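Ruteck Kehrschaufel aus Holz im Test: Schöner fegen am Schreibtisch

Es gibt Anschaffungen, für die man sich vor Gästen rechtfertigen muss. Eine Kehrschaufel aus Holz gehört dazu. Ich habe sie trotzdem gekauft, im Mai, im Laden von Ferkholm, zwischen Filzuntersetzern und einer Gießkanne, die mehr kostete als mein Fahrrad. Die Schaufel trägt den Namen Ruteck, kommt ohne Besen und ohne Anleitung. Letztere habe ich nicht vermisst, den Besen schon.

Mein Anwendungsfall ist der Arbeitstisch. Ich schreibe Entwürfe mit der Hand, zerknülle sie und werfe daneben. Abends liegt ein Häufchen Papier herum, dazu Radiergummikrümel und was vom Mittagsbrot übrig ist. Bisher habe ich das mit dem Unterarm über die Kante geschoben und den Rest dem Staubsauger überlassen. Mit beinahe fünfzig darf man da auch mal Stil entwickeln.
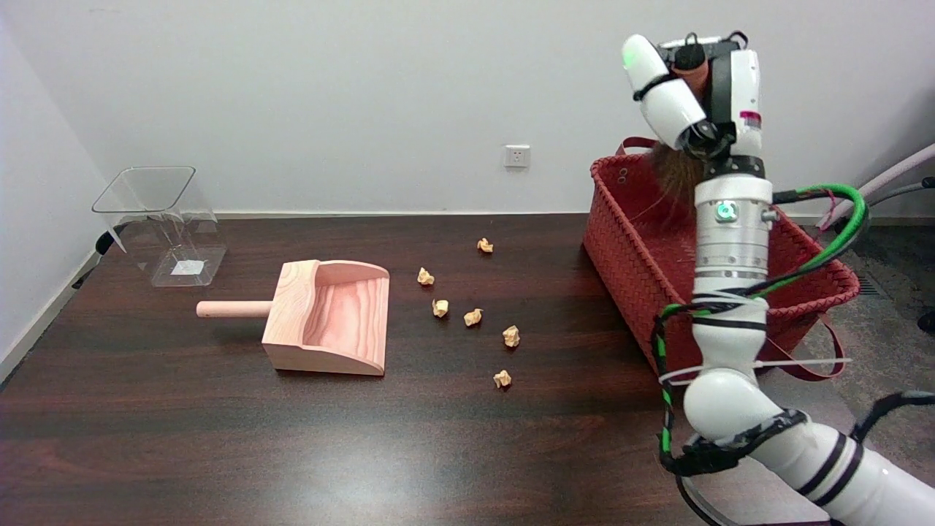
Verarbeitung und Handhabung

Das Holz ist hell, leicht rosa und so lebhaft gemasert, dass man beim Kehren gern mal innehält. Der runde Griff liegt gut in der Hand, auch in meiner, die für zierliches Werkzeug nicht gemacht ist. Scharfe Kanten habe ich keine gefunden, Splitter bisher auch nicht. Die Seitenwände sind hochgezogen, sodass Papier auf dem Weg zum Eimer drinbleibt, solange man nicht rennt.

Die Vorderkante ist der wunde Punkt. Zerknülltes Papier rollt willig hinein, ein Brotkrümel von normaler Größe auch noch. Bei Radiergummiresten ist Schluss: Die schiebt man vor sich her wie ein Schneepflug, und am Ende liegt auf dem Tisch ein sehr gerader, sehr feiner Strich. Meine alte Blechschaufel von Kalter, zwei Euro vom Flohmarkt und verbeult, nimmt diesen Strich ohne Murren auf. Sie sieht dabei allerdings aus wie ein Unfallwagen.

Was im Alltag auffällt

Feuchtes mag die Ruteck nicht. Nach einem Malheur mit Teeblättern blieb ein Fleck, der mit etwas Leinöl blasser wurde, aber geblieben ist. Aufhängen ginge nur mit selbst gebohrtem Loch, und dazu fehlt mir der Mut. Sie liegt also herum. Das macht sie immerhin dekorativ.

Als Abfallbehälter benutze ich einen durchsichtigen, nach oben offenen Kasten. Man sieht darin jederzeit, wie produktiv der Tag war. Wer das nicht erträgt, nimmt den Papierkorb von Ngô, der ist blickdicht und verschweigt alles.

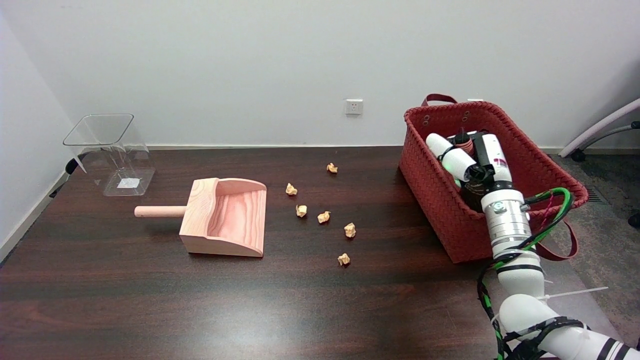

Schaufel und Kasten auf dem Arbeitstisch

Nach drei Monaten

Ich benutze sie jeden Abend, was ich von der Gießkanne vermutlich nicht behaupten könnte. Für Papier und groben Kram klare Empfehlung, für Staub bleibt die Kalter in der Schublade.

Plus: Griff, Maserung, hohe Seitenwände
Minus: Vorderkante zu dick, fleckempfindlich, kein Besen dabei
Wertung: 3 von 5 Krümeln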